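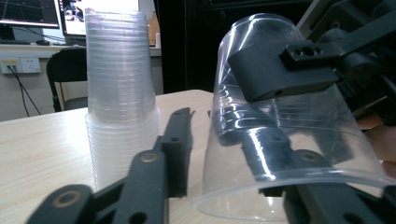
I went to the open day at the Dranavska lab in January, mostly to see the hand-held grippers. Amnuay Nakpan ran the demo. You hold the gripper yourself and do the job with it, and the recordings are used later to teach a robot arm.

The job was plastic cups. One finger goes inside the cup, the other stays outside, and you squeeze. It sounds easy. The wall is thin and bends before you feel much of anything, and I dropped mine twice. On my third go I got it onto the stack, a bit crooked.

Amnuay said they have 2,969 recordings so far, and 641 of those are cups. He keeps the bad ones too — they get sorted into a separate folder. I asked how long a new person needs to get decent at it, and he said one afternoon.

There was also a talk by someone from Kaneko on motors, which ran long. I left at 5 to get the bus back to Skeresthorpe. They plan another open day in the summer, and you need to sign up for a slot at the front desk.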